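Unit 4: Play Materials and Early Fine Motor Development

Students should complete the Farkas reading before this session. The terms introduced in Unit 3 (palmar grasp, pincer grasp, bilateral coordination) are assumed throughout.

Between the second and fourth year most children move from whole-hand grasping to finer control with the fingertips. Progress is uneven. A child who stacks blocks with ease may still find it hard to turn a lid, a movement that calls for one hand to hold steady while the other rotates. Observers should record the two hands separately.

Construction toys with pegs, bolts and nuts are commonly used in preschool settings for this purpose. Large threaded parts allow a child to practice turning without the strength that real hardware demands.
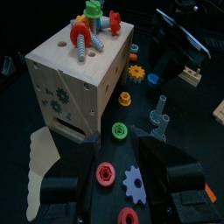 Yvette Zacharias, writing in response to last year's version of this unit, objected that turning tasks are given too much weight. In her view, dressing and mealtimes offer more practice in a single morning than a toy shelf does in a week, and an observer who watches only free play will miss most of it. The Cluvilbridge observation form was revised in June as a result and now includes a section on daily routines – see page 6 of the course packet.

The Niltstead study followed 382 children in 85 classrooms. Its authors caution against reading a single low score as a delay. Repeated observation, in more than one setting, is expected in all written work for this course.

For the next session: read the Eden chapter on hand preference and bring one completed observation form. Forms without a start and end time will be returned.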